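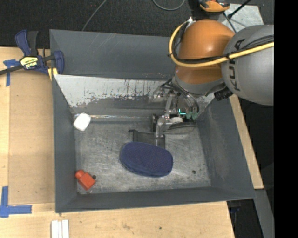

Rochelle Sorensen asks that the clamp on the bin be checked before anything else at the Wednesday inspection, as a bin that has crept even slightly will make every later reading on the pick positions worthless. Her request has been adopted and the order of items below is changed accordingly.

BERTHORPE SITE
Picking cell, KUKA arm with bin: periodic inspection
Form 14, to be completed by the inspector and kept with the cell log

Section A. Bin and table

A1. Bar clamp at bin corner tight, pad seated against the metal.
Satisfactory. Clamp is the IRWIN type. Do not substitute another pattern without informing the cell supervisor.

A2. Bin in its marked position.
Satisfactory. Blue tape to be renewed where it wears.

A3. Inner faces and floor of bin free of burrs.
Attention required. The rear slope is worn in ragged patches and the floor is scratched throughout. Wear is acceptable for the present. Run a gloved hand along the rear seam at each inspection and record any raised edge.

A4. Test items complete and undamaged.
Satisfactory. Blue case, white block and red-orange item all accounted for. The mesh face of the case is to be inspected for snags after each set of trials.

Section B. Arm and hoses

B1. Yellow hose and black cables secured along the arm, ties intact.
Satisfactory. Move each joint slowly through its working range and confirm that the loop does not catch on the orange joint cover.

B2. Joint bolts checked against the Ruiz-Ortega maintenance sheet.
Deferred. Torque wrench away for calibration, due back in March.

B3. Running hours recorded.
358 since last service. Next service at 500.

Section C. Gripper

C1. Bracket bolts present and tight.
Satisfactory. One bolt renewed, Flosaleck stock.

C2. Finger clearance at rear slope of bin.
Attention required. Clearance is small when an item lies near the back. Reduced speed to be kept for all rear picks until the approach path has been revised.

C3. Cables at wrist free of chafing.
Satisfactory.

Section D. Stops and guarding

D1. Emergency stop tested from both stations.
Satisfactory.

D2. Gate interlock tested with the arm in slow mode.
Satisfactory.

Outstanding: A3, B2, C2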